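15 August 2010

Right, I've been promising this for ages, so settle in. A few posts on why I think the new Masilela record is the loveliest thing she's made, and why I very nearly didn't bother with it. (1)

---

If you only know her from the single with the whistling on it, I understand if you've already wandered off to put the kettle on. I did the same. That song was everywhere two winters ago and by the end I'd leave a shop to get away from it. (2)

---

But I'd seen her before all that, playing third on the bill at Verkarport, when it was still the upstairs room with the sloping floor. She had a nylon-string guitar, a loop pedal that kept catching her out, and a voice so quiet that the bar staff stopped putting glasses away. I bought the CD-R off her afterwards. It had a hand-drawn bird on it and the tracks were in the wrong order. (3)

---

That CD-R has 48 minutes of music on it and I must have played it every evening for a whole autumn. So when the proper debut came out with drums and strings and that dreadful key change, I took it a bit personally, as you do when you're daft about somebody's songs.

The new one is called Flutetti. No, I don't know what it means either, and the sleeve doesn't help. (4)

---

First impressions were not good, I'll admit. The opener is two minutes of harmonium and somebody breathing, and I thought, oh here we go, she's had the money and now she's making the Serious Album. Then the guitar comes in underneath, the same cheap nylon-string by the sound of it, and I had to sit down on the stairs with my coat half on. (5)

---

Track two, "Saltings", is the one I'd play to anyone who's undecided. It's barely a song. There's a verse, then the same verse again with one word altered, and then a clarinet takes the tune away and doesn't bring it back. I've tried to work out which word she changes and why it gets me every time, and I still couldn't tell you properly. (6)

---

It was put out by Jitton, who I'd always had down as a dance label (they did all those twelve-inches in the brown paper bags). Apparently they let her record the whole thing at home over one winter and only got involved when it came to mixing. You can hear the house in it. There's a door on "Lamp Oil" and what I'm fairly sure is a boiler all the way through the last song.

I do like hearing a room on a record. So many of the big albums this year sound as though they were made inside a fridge. (7)

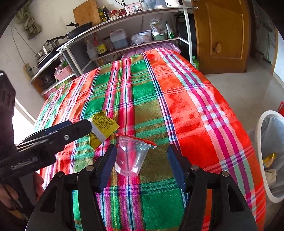
Lesego Radebe: I'm with you on side one but you're being far too kind about the second half! "Ferrymen" goes on for nine minutes and there's one idea in it. I love her and I've still skipped it every time since the first week.

---

Lesego, I hoped you'd turn up. I'll give you some of that. "Ferrymen" is long, and the first few times I went off and did the washing-up during it. But I came round to it on the bus, oddly enough, when I couldn't get up and wander about. The bass part shifts a tiny bit each time round, and by the end it's a different song from the one you got on with. Try it once more on a journey and if you still hate it I'll never mention it again. (8)

---

Where I do agree is that the two songs after it are a bit slight. "Penny Whistle" sounds like a leftover from the debut, and I can't hear a whistle anywhere near her now without flinching. I'd have swapped it for "The Orchard Key", which is only on the B-side and is better than half of what's out this year by anybody. (9)

---

A word on the singing, as I've seen a couple of reviews call it "limited". Well, yes, she's got a small voice. She's always had a small voice. What she's learned since the CD-R is where to stand in a song. On the old recordings she's right up against the microphone from start to finish, and on this one she comes and goes - sometimes she's across the room, and there's a bit in "Lamp Oil" where I think she may be in the hall. (10)

---

The words are plainer too. She used to be terribly fond of the moon. I counted once, on the debut, and gave up before the end of the first side. The new songs have got bus timetables in them, and somebody's aunt, and an argument over a borrowed ladder that I found properly upsetting by the last verse. (11)

---

For the people who like the details: the vinyl is limited and numbered by hand. Mine is 129, which pleased me no end, and I've no idea how quickly they're going. The CD comes in a card sleeve that's a bit too tight, so mind your fingernails. There's no lyric sheet with either, and I do think that's a shame with songs like these. (12)

---

I looked at her page last night and the song "Saltings" had been played 2,814 times. I know that's nothing next to the whistling one. I felt a bit sad about it and then I thought, well, I've probably done forty of those myself, so it's in good hands. (13)

---

She's back at Verkarport in September, downstairs in the big room this time. I've got my ticket. I gather it'll be her with a clarinet and a cello and no drummer, and if she does anything off the CD-R I shall be no use to anybody for the rest of the week. (14)

---

Anyway, that's my lot, and thank you for putting up with so many posts in a row. If you do give it a go, play it from the start and do leave the harmonium in. And if anybody's got a decent copy of the CD-R with the tracks in the right order, please get in touch, because mine has started jumping on the fourth one. (15)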